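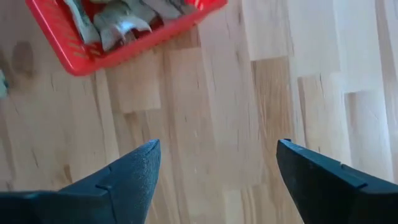 Speaker notes – "Do we need a better table?" – Wednesday session, 20 minutes

Open with the price list. Trivura wants 481 for a worktop in glued strips. Pause there. Ask who has paid more. Hands will go up.

The pitch for butcher block is always that it lasts forever. Forever with whose oil? Margarida Simões oils hers every 2 months and it looks great. I oiled mine once. Don't get stuck on this, they will want to talk about oil all afternoon.

Color. Strips from one board can be cream, honey, nearly white. Sellers call this character. I'd call it sorting they didn't do, but I admit I like the patchwork. Say so, then move on.

Next part: glare. Every showroom has soft lights. Most of us have windows. Put a glossy top beside a window and try to read a packing slip on it at 3 p.m.

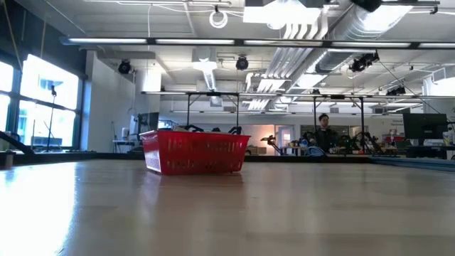
Red basket on the pale tabletop, window light coming in from the left.

Look at the left side of the table. Let them look. Would you pay extra for that shine? I wouldn't.

Basket question (Sofia Bragança will ask it if I don't): does plastic scratch the finish? Kokby says no. Kokby also sells the finish. I have no numbers of my own and I should say that plainly.

If time is short, skip the Aaltonen comparison. It's 7 slides and I only trust the first one.

Last slide: buy the cheap top, get a window shade, spend what's left on chairs. Then questions. Leave the room lights on.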